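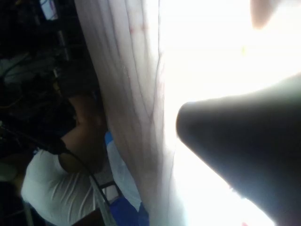 Should wrist-camera episodes with blown-out exposure be dropped before a manipulation policy is trained?

Most of them should be kept. An overexposed view still carries the position of the fingers relative to the work surface, and a policy that has never met glare will fail the first time it does.

The usual practice is the opposite. A filter is run over the recordings, any episode whose saturated pixels exceed a set share is discarded, and the remainder is reported as the dataset. The method sections I read rarely say how many episodes went out this way. I think they should, and I think the filter itself is poorly justified.

Consider the Helby set, which Amancay Arancibia and I assembled on ordinary benches under ordinary lighting. It holds 2,426 episodes. We began with almost 3,000, and the difference was removed for dropped joint readings or truncated logs. Brightness was not a criterion. When we later applied a conventional saturation threshold as a check, it flagged 107 further episodes. On review, the gripper outline could be followed against the white in most of these, and the bench edge remained sharp on the darker side of the view. Wood grain close to the glare was faint but present. A person labelling contact events by eye had little trouble.

The argument for filtering is that saturated regions contain no gradient and therefore teach nothing. This holds for the region. It does not hold for the episode, in which the camera moves and the joint state is recorded throughout. Discarding the whole recording to avoid part of it is a poor trade, particularly when each one costs an operator's labour.

Alois Marti has put the counter-case to me more than once: auto-exposure behaviour differs between camera models, so a policy may learn the sensor's recovery curve in place of the task. I accept the risk. The remedy is to vary the cameras, or to mask saturated pixels in the loss, and both are cheaper than recollection.

What I would ask of reviewers is modest. Require the threshold, the number of episodes removed and one result with the removed episodes restored. If the restored set performs worse, the filter has earned its place and the paper is stronger for showing it.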